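Health Coverage Survey: Call for Participants in Britdale and Honolham

Plimau is looking for adults to take part in a one-year study of how people choose, use and pay for health insurance. The study is called Rai. It covers residents of Britdale and Honolham and combines short online questionnaires with a smaller set of longer interviews.

Posted 07/01/2025. Applications are read in the order they come in, and enrollment closes when all places are filled.

What the study is about

Most surveys on health coverage ask people what they think of a law or a program. Rai asks what happens after a person has a plan. We want to know how people read the plan documents they are sent, what they expect a visit to cost, what they are billed, and what they do when the two numbers don't match. We also want to hear from people who looked at plans and decided against buying one, and from people who lost coverage and are between plans.

The results will be used in a public report and in a set of plain-language materials for people comparing plans. The study does not test any drug, device or treatment. Taking part will not change your coverage, your premium or your eligibility for any program.

Who can take part

You can apply if you:

are 18 or older and under 65
have lived in Britdale or Honolham for at least six months
can read and answer questions in English or Spanish
have access to the internet at home, at work or at a library, or can take questionnaires by telephone

You do not need to have health insurance. We are looking for people with coverage through an employer, people who buy their own plan, people with Medicaid, people covered by a parent's or spouse's plan, and people with no coverage at all.

You cannot take part if you or someone in your household works for a health insurance company, sells insurance, or is employed by Plimau. People who work in hospitals, clinics and pharmacies may apply, with the exception of those whose main job is medical billing.

Only one person per household can be enrolled. If two people from the same address apply, we will take the first application unless you tell us otherwise.

How many people we need

The full study group will have 3,000 people. From that group, 123 will be asked to join the interview part. You can say on the application form whether you are willing to be interviewed. Saying no does not affect your chance of being enrolled in the questionnaire part.

We have a set number of places for each type of coverage and for each age group. If the group you belong to is already full, we will put you on a waiting list and write to you if a place opens.

What you will be asked to do

Everyone in the study fills out 6 questionnaires over twelve months, one every two months. The first is the longest and has 38 questions. It covers your household, your work, your current coverage and the care you used in the past year. The ones that follow are shorter and mostly ask what has changed.

Each questionnaire stays open for two weeks. You can stop partway through and come back to it. We send one reminder by text message or email after the first week and one more two days before it closes. If you miss one questionnaire you can stay in the study. If you miss two in a row we will contact you to ask whether you want to continue. 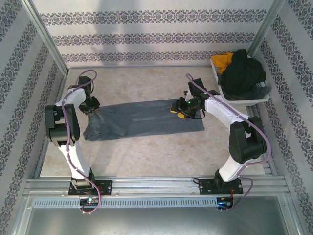
People in the interview part also have two conversations with a member of the study staff, one near the start of the year and one near the end. Each lasts up to an hour. They can be held at our office in Britdale, at the public meeting room we use in Honolham, or by telephone or video call. In the first conversation we go through a sample plan summary together and ask you to say out loud what you think each part means. There are no right or wrong answers. In the second we talk about your own experience over the year, including any bills, denials or appeals you want to tell us about.

You may be asked if you are willing to bring a bill or an explanation of benefits to the second interview. This is optional. Staff will cover names, member numbers and diagnosis codes before anything is copied.

Payment

Participants receive a gift card after each completed questionnaire. The amount is given in the consent form and is the same for everyone. There is an added payment for people who complete the whole set.

Interview participants are paid separately for each interview, at the end of the conversation or within ten business days if it is held by telephone or video. We pay back bus fare and parking for interviews held in person. Please keep your receipt. If you need child care in order to attend, tell us when you schedule and we will explain what we can cover.

Study payments may count as income. If you receive benefits that depend on your income, you may want to check with the agency that handles them before you enroll. Our staff can give you a letter stating what you were paid and when, but they cannot advise you on how it will be treated.

Privacy

Your name and contact details are stored separately from your answers. The two are linked by a study number, and only the staff who handle scheduling and payments can see the link. The link is destroyed one year after the report comes out.

We do not share individual answers with insurers, employers, hospitals, or state or federal agencies. The public report will give totals and averages. It may quote from interviews, but only with your written permission and without your name, your employer or any detail that would point to you. You can give permission for the interview and still say no to being quoted.

We do not ask for your Social Security number on the application or in any questionnaire. If someone contacts you claiming to be from the Rai study and asks for it, do not give it to them, and please let us know. We will also never ask you to pay anything or to sign up for a plan.

Interviews are audio recorded so that they can be typed up. If you do not want to be recorded, staff can take written notes instead. Recordings are deleted once the typed version has been checked.

Risks and benefits

There is little risk in answering the questionnaires. Some questions are about debt, missed care or illness in the family, and you may find them uncomfortable. You can skip any question and still be paid.

You should not expect a direct benefit from taking part. Study staff cannot help you choose a plan, file an appeal or apply for Medicaid. We do keep a list of local organizations that offer free enrollment help and can send it to anyone who asks, enrolled or not.

Leaving the study

You can leave at any time without giving a reason. You keep any payment you have already earned. Tell us whether you want the answers you have given so far to be kept or removed. Once the totals for a questionnaire have been calculated, we can no longer take your answers out of those totals, but we can remove them from the stored records.

If you move out of the area during the year, you can stay in the study as long as you still live in the United States. Please send us your new address and tell us if your coverage changed with the move.

How to apply

Fill out the short application form on the Plimau website under Rai. It asks for your age, zip code, type of coverage, preferred language, and how you would like to be contacted. Paper forms are available at the front desk of our Britdale office and at the Honolham public library. You can also call the study line during business hours and give your answers over the telephone.

We will reply within three weeks. If you are selected, you will receive a consent form to read and sign before the first questionnaire. Take as much time with it as you need, and call us with questions. Nothing you told us on the application form is used in the study unless you sign.

Applications from people who are not selected are kept until the end of January in case places open up, and are then deleted. If you want yours deleted sooner, write to the study office and we will confirm when it has been done.

Large-print forms, Spanish forms and sign language interpreters for in-person interviews are available on request. Please allow at least five business days for an interpreter.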